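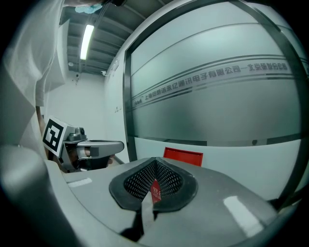
Partition wall

A partition wall is an interior wall that divides up a space but holds up nothing except itself. Also called a divider wall, or just a partition. Found in offices, schools, clinics, homes. Not the same as a load-bearing wall, see Structure.

Types

Stud partition. Upright studs of timber or light steel with board fixed to both faces. Most common kind. Gap can be filled with mineral wool for sound. Steel studs are often spaced 400 mm apart, wider spacings also used.

Masonry partition. Brick or block. Heavy, slow to build, good for sound. Floor has to be able to take the weight.

Glazed partition. Glass panels held in a frame or in slim channels at floor and ceiling. Lets daylight reach rooms with no outside window. Privacy is poor unless film or blinds are added. Safety glass normally requried.

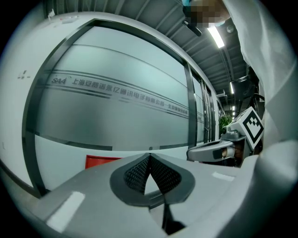
Glass partition set into a white wall.

Demountable partition. Made in panels, can be taken down and put up somewhere else. The Sulard system, a panel and clip type, came in 4 panel widths and is still met with in older offices.

Folding and sliding partitions. Hang from a track. Halls, classrooms, hotel function rooms.

Structure

Most partitions are fixed to the floor and to the underside of the slab or ceiling grid. Stopping at the ceiling grid is cheaper but sound passes over the top through the void. Gap or slip joint at the head allows for the floor above to sag a little under load. Door openings need extra studs on each side.

Sound

Depends on mass, on the cavity, and mostly on leaks. Outlets placed back to back are a common weak spot, so is the gap under the door. Double glazing helps in glazed types.

Use in offices

Cellular layouts were the norm before open plans spread. Later refits often put glass rooms back along one side. The Hurndale building, 3,513 square meters over two floors, had 80 percent of its solid partitions swapped for glass in one refit. Work finished in December, the doors came after.

See also

Curtain wall
Drywall
Folding screen
Room divider

Page last edited August 1, 2023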